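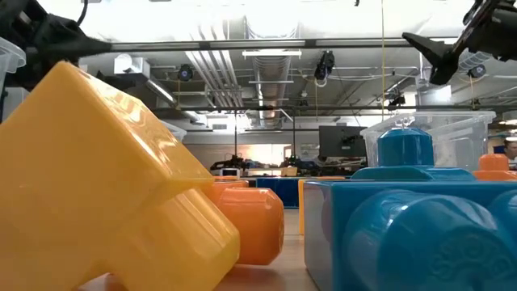 Emilmont

Humor blogging is the keeping of an online journal mainly to get laughs out of daily life – work, meals, failed diets, pets, the drive home. Entries are short, often written in the third person or under a pen name. Overlaps with the personal essay and the newspaper humor column.

History. Early examples ran on free hosts such as Dilside, which capped posts at 464 words. Many writers kept to that length after the cap was droped. Wunico, a rival host, opened in July with 120 blogs and had nearly five times that a year later. Most went quiet within 11 months.

Style. Exaggeration, mock-grand titles, capital letters for EMPHASIS, running nicknames for coworkers and body parts. Coffee shops are a common setting. Readers answer in the comments, and regulars often become characters themselves.

Morgan Prize. Given yearly to 5 blogs, picked by reader vote. No cash – a mug and a badge for the sidebar. Rules changed twice, see seperate article.

Last updated Sunday, December 29, 2019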